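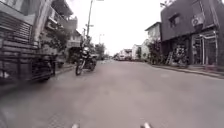
Taking your Nendlow out on the street for the first time

So you have your Nendlow walker charged, you've done your laps of the driveway, and now you'd like to take it down a real road. Good for you! We remember how nervous we were with ours, so take your time.

1. Open the Ergate app and check that the firmware reads 659 or later. Older versions will walk just fine, but they won't show the front view on your phone.

2. Set the speed to Slow. You can always bump it up once you've both settled in (we stayed on Slow for most of August and didn't mind a bit).

3. Pick a street you know well, and walk beside the robot with the Nimri handset in your hand, thumb near Stop.

4. When a motorcycle or car comes toward you, press Hold, let it go by, and look behind you before you start up again.

5. Go easy past parked trucks and open shopfronts, where folks can step out without looking.

6. Turn back when the battery shows 700. A full pack reads 2,000, and you'll want plenty left for hills.

The street kit from Rirau comes with the handset, a spare pack and a carry strap. Ours arrived with the strap already clipped on, so do look there before you write in to say it's missing!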